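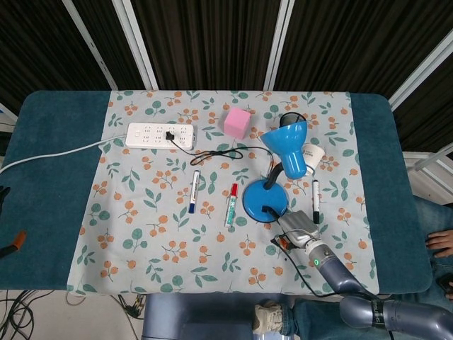 A reader wrote to me in February that her district had started to use Prastow for all board papers, and that since then she could not find one single policy without help. Was it the program, she asked, or was it her? I promised to try it for some months before I answer.

Prastow is an online library for school boards. The district puts in its agendas, minutes and policies, and parents can search them without making an account. Our district, Bogale, changed to it last winter. Before, we had a page with PDF files, sorted by nothing in particular. I have two children in the schools and I go to many meetings, so I was using it almost every week.

Searching. For agendas it works very well. You write "bus" or "lunch prices" and you receive the item, the date and the vote. For policies it is weaker. I searched "attendance" and got 107 results, and the current policy was on the second page, after many old drafts. There is a box "adopted only" that removes the drafts, but it is hidden under the button "More" and you must check it again for each search. I think this is what happened to my reader. With the box checked I had 13 results and the right one was the first.

Comparing versions. This is my favorite part. When the board changes a policy, you can see the old and the new text side by side, with the changed words in color. In spring our board rewrote the rules for public comment, and I could see in one minute that the time for each speaker was shorter. In the paper version I would have missed it.

Notifications. You can follow a subject and get an email. The emails come on time, but they say only "A document was updated" and the number of the document. I got this for number 1188 four times in one week and each time it was a corrected page footer.

On the phone. Reading is fine. The side by side view does not fit, and you have to turn the phone.

Languages. The menus are in English and Spanish, the documents only in the language in which the district wrote them. For families like mine a simple summary would help a lot.

I also looked at Flundis, used by the neighbor district Kinow. Its search is better and it remembers your settings, but it has no comparison of versions, and the minutes are scanned, so you cannot copy a sentence from them.

What the district pays: 1410 dollars a year, according to our budget papers. Parents pay nothing.

My rating is four of five. To the reader: it was the program. Check the box.

Updated Aug 22, 2024: the "adopted only" box now stays checked until you close the browser.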